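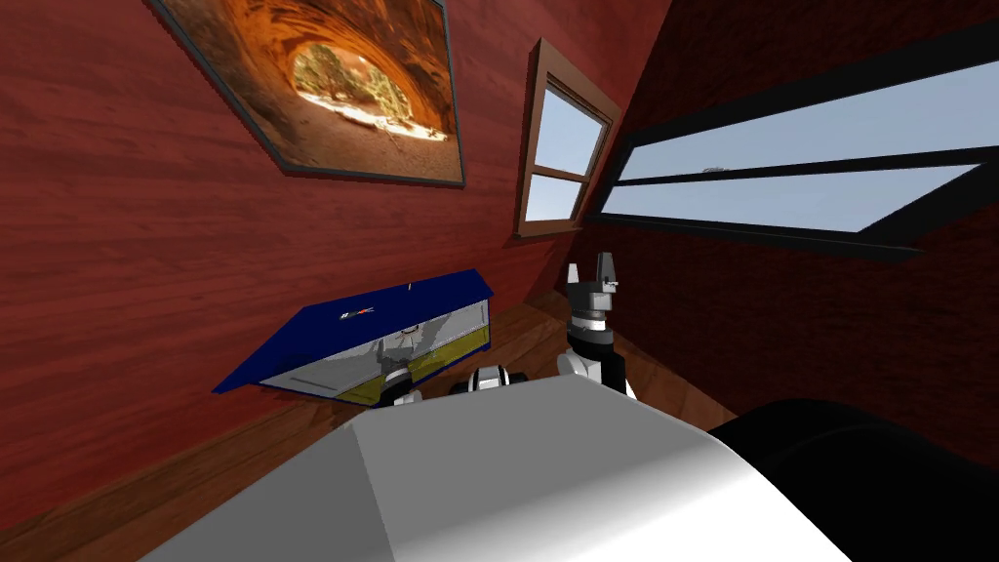
Simulated room, two-arm robot, left gripper inside the blue box.

Remote operators wanted for simulation demonstrations (paid, part-time)
Posted 2021-04-16
Reference: BS-16

Plokmont is looking for 16 people to record demonstrations for Gekanard, a program that learns handling tasks from human examples. You control a simulated robot with two arms from a desk at our Bamasside office. No hardware is involved apart from the desk controllers and a screen.

What you will do
You work through a task list in Soler, our recording software. Tasks include reaching into boxes, opening and closing the grippers on request, and moving one arm while the other stays where it is. One attempt is one episode. After each episode you mark it as good, failed or unsure. Failed episodes are kept, so please don't delete them.

The set stands at 1,046 episodes. We need more variety in how people approach an object, and more left-handed operators. 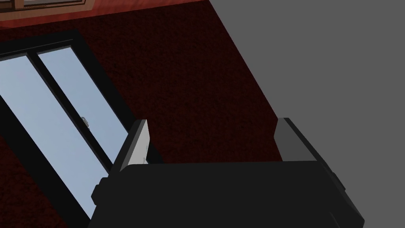

Part of the work is done from the wrist view alone. The view turns with the arm, so walls and windows are often at an angle, and some people find this tiring. Sessions last 3 hours with a 30 minute break in the middle. You can stop a session early and still be paid for the time worked.

What we ask
- Age 18 or over
- Normal or corrected eyesight
- Comfortable using both hands at once
- Able to attend at least two sessions a week through the end of April

Experience with robots or games is not required. Training is paid at the same rate as recording. If you get motion sick from screens, mention it when you apply and we will book a short trial first.

What is recorded
Controller movements, the simulated camera views and your episode marks. We do not record your face or voice. Episodes are stored under an operator number.

To apply
Use the form on the Plokmont jobs page and quote BS-16. State which hand you write with and which hours suit you. Applications are read in the order they arrive, and the posting comes down when all places are filled.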